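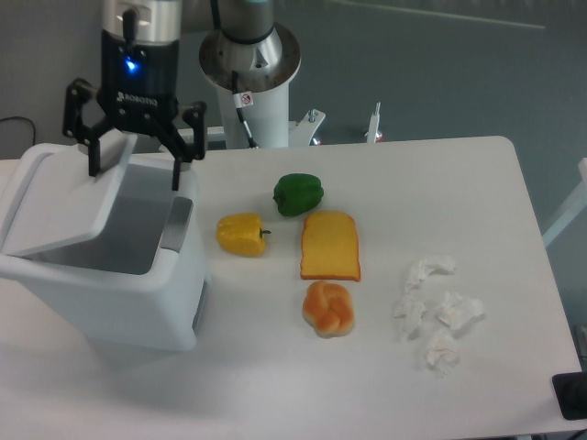

August 7, 2020. Table clearing, setup notes. I spent the morning on the sorting rule for the small table, because the written one was too short and each of us understood it differently. The rule is now: paper goes in the bin, food stays out. The bin is the white one with the hinged lid, which tips up and back toward the left, so the opening is free from the right side. I like this one better than the Masteck bin we had in the spring. That one was round and rolled when it was bumped.

Layout for today, to be kept until we change it in writing: bin on the left, then the peppers, the bread slice and the knotted roll, and the crumpled tissues on the right. Tissues must be pressed in the hand before they are put down, so that they do not open again by themselves. Not too hard — a tight ball rolls.
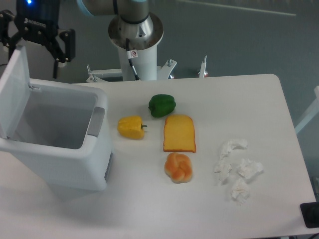
Ylva Hovland thinks the tissues should also lie between the food, and that it is too easy when all the paper is on one side. I agree with her, but I want first the simple layout finished. Mixed layout comes after run 30.

Tissues come from the Nesamar box, item 3968 in the store list. The box is nearly finished, please order before we start run 31.

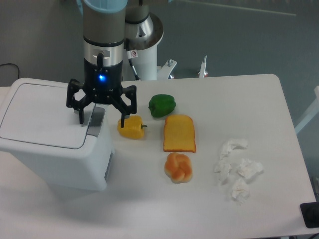 The mixed layout will need a small drawing, with the place of every piece, or we will put them differently each time. I will make it on the grid paper and tape it inside the cupboard door.

To do before the next session:

1. Wipe the table with the Pikolik cloth, no spray.

2. Put the food back in its places from the layout, yellow pepper on its side with the stem to the right.

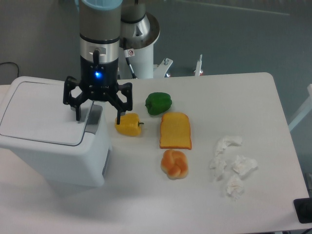 3. Write in the log if the lid was open or closed at the start. I forgot this two times.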